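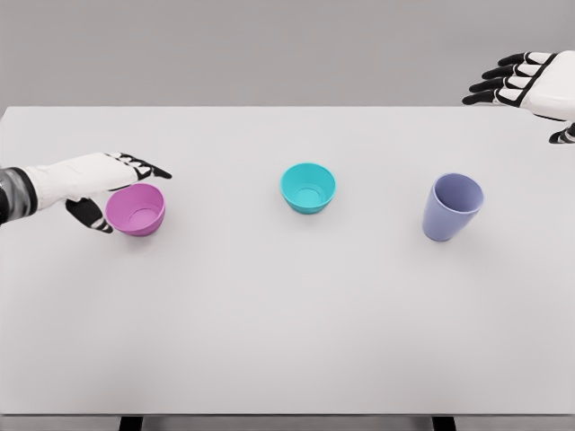 Two robot hands and three plastic containers on a white table. Computer rendering.

How to read the river gauge before a flood

Updated October 20, 2022

If you live anywhere near the Vonov, the river gauge page is the most useful thing you can learn to read this fall. I mean it! It's free, it works on a phone, and once the numbers make sense you'll find yourself checking it with your coffee. The big rains usually get to Nustberg in November, so you have time to practice while the river is low and dull.

You'll need a phone or computer, a notebook, a tape measure, a marker that won't wash off, and one dry afternoon.

Step 1: Find your gauge

There are two gauges that matter for our stretch of the river. One is upstream at the dam and the other is on the Tshabalala Bridge, right in town. Most people in Nustberg want the bridge gauge as their main one. If your house is on the upper road, above the mill, use the dam gauge and treat the bridge as background.

Save both pages as bookmarks, and put them on the phones of everyone in the house, including the kids who are old enough to have one. Do it on the home screen and not in some folder you'll never open.

Step 2: Learn what "stage" means

Stage is the height of the water above a fixed zero point at the gauge. It is not the depth of the river. This trips up nearly everyone the first time, me included. The zero point was picked long ago and might sit above or below the actual riverbed, so a stage of six feet doesn't mean you'd be standing in six feet of water.

What you care about is how the stage compares with three levels marked on the chart:

Action stage: time to start moving things and checking on people.
Flood stage: water begins to cause trouble in the lowest places.
Major flood stage: you should already be somewhere else.

Write all three down in your notebook, for your gauge only. Levels from another gauge won't help you, even one just a few miles off.

Step 3: Look at flow too

Under the stage chart there's a second one for flow, given in cubic feet per second. On a quiet fall day the Vonov runs at 400 or so it would be easy to skip right past it. Don't! When flow at the dam climbs to 4,000, the low fields across from the boat ramp start filling, and that's the point when I put the car on the hill.

Flow often tells the story a little sooner than stage does, especially at the dam. Get in the habit of reading the two charts together.

Step 4: Watch the slope of the line

A single reading tells you very little. The line tells you a lot. Set the chart to show the past several days and ask yourself whether it's flat, creeping, or shooting up. A river sitting just under action stage and falling is a fine reason to go back to bed. The same reading with a steep climb behind it is a reason to get your boots on.

Check the time stamp while you're there. Gauges can freeze, clog with branches, or lose their signal in a storm, and the page will go on showing the last good number. If the reading is more than 60 minutes old during heavy rain, switch to the other gauge and listen for official warnings.

Step 5: Tie the number to your own house

This is my favorite part, and it's the part that makes the whole thing click.

Go to Histora, the town's online flood archive, and look up past crests at your gauge. Pick a flood you remember, or one a neighbor remembers well. Then find out where the water came to on your street that day. Old photos are great for this. So are stains on basement walls and the people who have lived on your block the longest.

Measure from that spot up to your lowest door sill. Add that distance to the old crest and you have a rough idea of the stage that would bring water inside. It's only a rough idea (ice, debris, a blocked culvert or a new wall can change things a lot), so set your own leaving point well below it.

Write your leaving point on the inside of a cupboard door with the marker. Big numbers.

Step 6: Set alerts

Turn on text alerts for your gauge if the page offers them. I'd ask for one at action stage and another at your own leaving point. Turn on emergency alerts in your phone settings as well, and make sure they can get through when the phone is on silent at night.

Keep a battery radio with fresh batteries in it. Cell service in the valley gets patchy in bad weather.

Step 7: Practice for a week

Check the gauge once a day for a week and jot down stage, flow, and the weather. Walk down to the public overlook when it's dry and safe, and compare what you see with what you wrote. By the end of the week you'll be able to look at the water and come surprisingly close to the number. It's a real kick the first time you get it right!

Never go down to the river to check it during a flood. Use the page.

A few things to remember

Small creeks rise much faster than the Vonov and most of them have no gauge at all. If you live beside one, go by rainfall warnings and leave early.

Forecast lines on the chart get redrawn as new rain totals come in, so look again before bed and again when you wake up.

If you're told to evacuate, go, whatever the gauge says. And don't drive through water on the road, even on a street you know well.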